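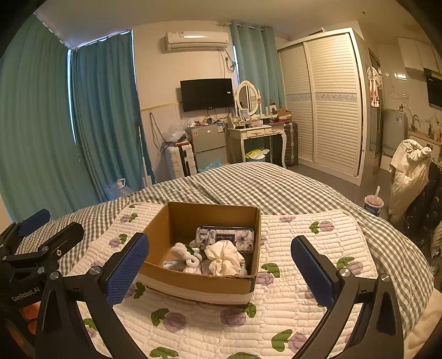 Re: [manip-users] Vinoneo home sessions, anyone used them?
From: Malachy Conneely

Quick one between meetings, sorry for the mess. Replies inline.

> Hi all,
>
> We have been quoted by Vinoneo for their home recording service
> (they supply the hand-held grippers, find the homes, run the
> sessions, hand over the files). The task list we want is
> tidying and packing: soft things into open boxes, pouches, toys,
> folded cloths, that sort of thing. Has anyone on the list
> bought from them?

Yes. We took the small package in March, one task family, putting things in and out of a cardboard box on a bed. 14 sessions delivered. Would I buy again, yes with a shorter contract and a longer phone call first.

> Mainly I would like to know if the homes are real homes. We
> bought a set from someone else last year and every bedroom was
> the same bedroom with a different duvet.

Real as far as I can tell. Toiletries everywhere, suitcases against the wall, cables, clothes over chairs. Which is what we wanted. The policy we trained on our own lab data fell apart as soon as there was a patterned cover under the box, so busy backgrounds were most of the point for us. If you need plain tables say so in writing, they won't tidy up unless asked.

Do ask for the list of homes by room before you sign though. We got 9 homes and three of them supplied more than half of the hours. Nothing in the contract against it. Is now.

> How are the operators? Do they work at a sensible speed?

Mixed. First batch too fast, hand whipping in and out, lots of blur on the approach. Sent it back, they redid it without a fuss. Second batch much better. What helped was sending them a short clip of one of ours doing it at the pace we wanted. The written instructions they had from us were four pages and I dont think anyone read past the first.

Also tell them to open the fingers wide BEFORE they get to the box. Ours were opening halfway down and catching the cardboard edge. Fine for a person, you just wiggle it. Arm can't wiggle.

> They offer Gasedix as an add-on for labelling. Worth it?

Not for us. It splits each session into steps and writes a line of text for each. The splits are good. The text is thin, everything soft is "cloth". A plush toy was "cloth", a zip pouch was "cloth" until someone complained and then it was "bag". We kept the splits and wrote the text ourselves, took Ó Riain two afternoons. If they will sell you splits only, take that. They said no to us but it was the end of their quarter and I was tired and didn't push.

> Our arm has a Tromik hand, not the same fingers as the
> recording tool. Is that going to be a problem?

Depends. Finger length matters more than I thought. Pads matter as well, a grippy pad picks up a crumpled cloth with hardly any squeeze and a smooth one wont. We ended up changing the pads on our side to something closer, cheap fix, ten minutes with a screwdriver. Before that success on soft items was 43 per cent on our own test, after that 60. Same weights. Small test, one box, one bed, don't quote me in a paper.

Stiff things were much the same before and after.

> Last thing, how was delivery? Format, missing files etc.

Files fine. Calibration was missing for two sessions and came the next morning when I asked. Finger opening is logged in their own units with no note about which end is zero, so check that first, I lost most of a day to it. Timestamps line up.

Invoicing is a nightmare, get your purchase number on the quote itself or you'll be going round for weeks.

One more which you didnt ask. Consent forms. They hold them, you get a letter saying they hold them. Our ethics people wanted to see the blank form and Vinoneo sent it the same day, but we only thought of it after delivery. Ask at the start. Framed photos and post lying about do turn up in bedrooms, so agree who does the blurring and when.

Can send our marked-up copy of the contract off list if it's any use, and the reader script for the finger opening. Mail me direct, I'm slow on here. Around till 4.

Malachy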